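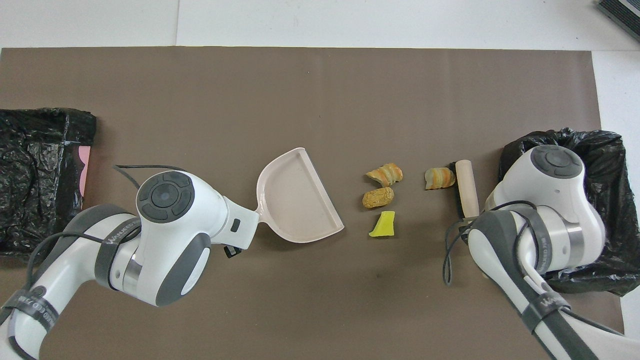
March 13, 2023
Bench notes, tabletop sweeping, Celtwood room

Picked the sweeping work back up after leaving it alone since January. The claim I keep hearing is that the small brush and pan set "does crumbs and bigger bits equally well." I don't buy it. Crumbs, maybe. Play food is another matter, and play food is what we have on the mat today: two twisted pastries, a yellow wedge and a golden-brown lumpy thing that the Grullel list calls a nugget and the Jeon list calls a roll. I am writing "nugget" from here on. Somebody please fix one of the lists.

The pan first. Pale pink plastic, flat and shallow, short handle, rim on the back and sides, front left open. The rim is fine for dust. For a pastry it looks like a suggestion. I would like to see one go in with any speed and stay in. The Vonduncombe write-up says a shallow pan is easier to load, and I can believe that, but it says nothing at all about carrying the load to the bin afterward, and that is half the job.

The brush. Light wood handle, dark bristles, small head. Holding it upright with the bristles down on the mat feels right to me, and I have no complaint there. My doubt is the width. If the pieces are in a loose group, a head that size pushes the one it touches and leaves the rest to luck. I would rather take them one at a time and be slow. The plan says one pass. Whoever wrote the plan can come and do it in one pass.

Order I want to try:
Nugget first, then the wedge. Pastries last. The twisted shape is the one I trust least, as it could roll off to the side when pushed at one end.

The mat. Brown-gray paper, covers most of the white table. We were told it would stop pieces from sliding too far. Possibly. I also suspect the front lip of the pan could catch on it if the pan is tipped too steeply, and then we would be blaming the brush for what the paper did. Keep the lip flat on the mat the whole time and write it down if it lifts.

Trial count: the sheet asks for 93 and somebody has penciled in 1,000 next to it. No. I will do seven carefully and look at them before anyone talks about more.

What counts as done is still open. "In the pan" and "in the pan and still there after lifting" are different results and the sheet has one column. Adding a second in pen.

To do: second column on the master sheet, ask for a deeper pan to compare, settle nugget or roll.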